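The Patient Work of Teaching a Robot to Tidy a Bench

At the Virau laboratory, the most valuable product of the day is a recording of someone putting a tube back in its rack.
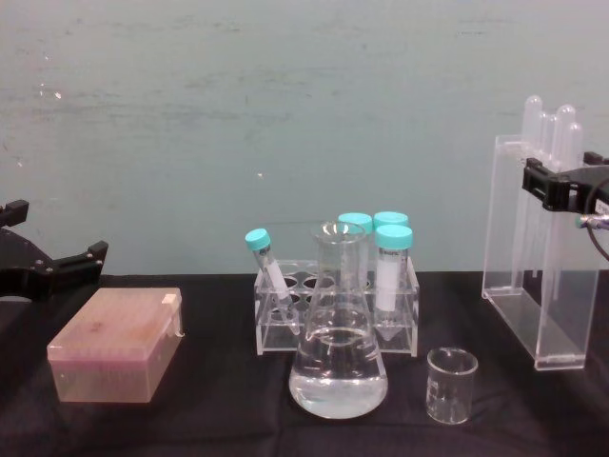

The program began in September with a modest aim. Virau, which prepares samples for hospitals and small research firms, wished to know whether a two-armed machine could take over the setting out and clearing away of benches between shifts. The arms were available. The software that would guide them was available as well, in the sense that a general model could be licensed and adapted. What the laboratory lacked was examples, and examples of glassware in particular.

"A learning system needs to see the task done by people who know how to do it," says Teodoro Villalobos, who directs the program. "We could have written down the rules for handling a flask. We tried, and the document was 37 pages long before we reached the stoppers."

The rules were set aside. Operators now guide the grippers by hand through each task while the system stores what the cameras record, together with the position of every joint and the opening of every jaw. A single pass through a task, from the first movement to the last, is called an episode. The target for the first phase is 1,000 accepted episodes, of which 300 must involve transparent objects.

Transparent objects are the reason the project has drawn attention outside the building. Clear glass and acrylic borrow their appearance from whatever lies behind them. A flask standing in front of a tube rack shows the rack through its own wall, and water adds a second set of reflections. A camera that measures depth may report the cloth behind a beaker and miss the beaker. For this portion of the collection, the program uses a black tablecloth and a plain wall, and intends to introduce busier settings once the first phase has been reviewed.

Arrangement is governed by a printed sheet drawn up for each session. It lists the items to be placed on the table and the zone each one belongs in, but leaves the exact angle and spacing to the operator. A tube may stand straight in one episode and lean in the next. Caps may face the operator or be hidden behind a taller vessel. Mr. Villalobos regards this looseness as essential. In an early trial, known internally as Buvard, every object was returned to a marked spot before each episode. The resulting model performed well until a rack was moved by the width of a finger, and then closed its gripper on air.

The current collection, named Odia, was designed around that experience. Operators change the layout after every fifth episode and exchange stations after 90 minutes, so that no one person's habits come to dominate the record. Some people approach a tube from above, while others prefer to come in from the side. Both methods are kept, provided that the grip is secure and the object is set down without a knock.

Not every episode is accepted. A reviewer watches each recording at normal speed and marks the points at which contact is made and released. Episodes with a long hesitation are trimmed or returned. Those in which an object slips and is recovered are stored separately, under their own label, and Mr. Villalobos speaks of them with some warmth.

"A clean recording teaches the machine what to do when all is well," he says. "The recoveries are harder to collect, and we can't ask people to fumble on purpose. It looks false, and the model learns the false version."

The annotation software was supplied by Juška, a small firm that had worked chiefly with warehouse operators. Adapting it took longer than either party had planned. Warehouse parcels have edges and printed faces – a test tube has very little of either – and the marking tools had to be rebuilt so that a reviewer could indicate the rim of a vessel and the level of a liquid as separate features.

Staff opinion has shifted over the course of the work. Technicians who expected a dull assignment have asked for additional sessions, and several have remarked that guiding the arms has made them more attentive to their own handling of glass. Others find the pace tiring. The laboratory has responded by shortening the afternoon block, which now ends at 3:30 p.m.

Training on the first accepted episodes is under way. The initial evaluation will be limited to three tasks: returning a capped tube to a rack, moving an empty beaker from one zone to another, and lifting a test tube out of an upright stand. Pouring has been left for a later phase, and the sheets for those sessions are still being written.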